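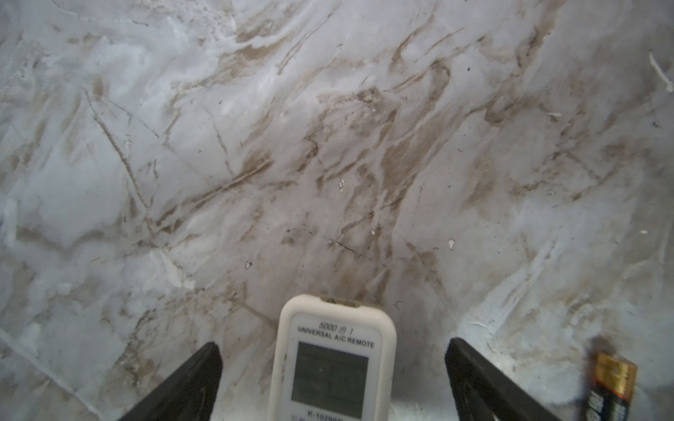
Fig. 1. Marble-patterned surface, pale ground with tan and brown veining.

Search this site Enter keywords Go

Rocks for Beginners: notes for week 4
Limestone, marble and how one becomes the other

Welcome back, and thank you for all the pebbles that came in after last week (please do take them home again, the windowsill is full!). We ran out of time before the end of the limestone section, so these notes begin there and then carry on into marble.

Limestone, continued

You will remember that most limestone starts life as shells, skeletons and limy mud on the floor of a warm, shallow sea. It is made chiefly of calcite, which fizzes when you put a drop of weak acid on it. Some limestones are so full of fossils that you can hardly put a thumb down between them, and others are so fine-grained that you would need a good lens to see anything at all. Both count.

What heat and pressure do

If limestone is buried deeply, or if hot molten rock pushes up close to it, the calcite begins to recrystallise. It doesn't melt. The grains slowly grow into one another while the rock stays solid, a little like old snow turning to ice, and the fossils are usually lost along the way. What you have at the end is marble, and if you turn a broken piece under a lamp you will often see the flat faces of the crystals wink at you.

A very pure limestone gives a white marble. Most limestones aren't pure, though, and this is where the colour comes in:

- iron oxides: yellows, browns, reds and pinks
- carbon from old plant and animal matter: greys and blacks
- serpentine: greens

Veins are a slightly different matter. Some are thin layers of clay or silt that were there from the start and have been squeezed and folded. Others are cracks which opened later and were filled by minerals carried in water. With a small sample it can be very hard to say which you are looking at, and I would always prefer "not sure" in your notebooks to a brave guess.

A word of warning about names

Builders and shops have long used "marble" for any limestone that takes a polish, so a slab sold as marble may still have perfectly good fossils in it. Geologists are fussier. In your written work, please use the geologists' meaning, and put the trade name in brackets if you want to mention it.

The two sample trays

The Tokard tray holds the limestones and the Lusine tray holds the marbles. Specimen 90 has wandered into the wrong one before now, so check the label. Specimen 108 is dolomite and will barely fizz unless you powder a little of it first, and 129 is quartzite, put in to catch you out. Try scratching it with a steel nail: calcite marks easily and quartz won't.

For next week

Read the chapter on slate and schist, and bring a hand lens if you have one. We start at the usual time on Monday, in the room with the sinks.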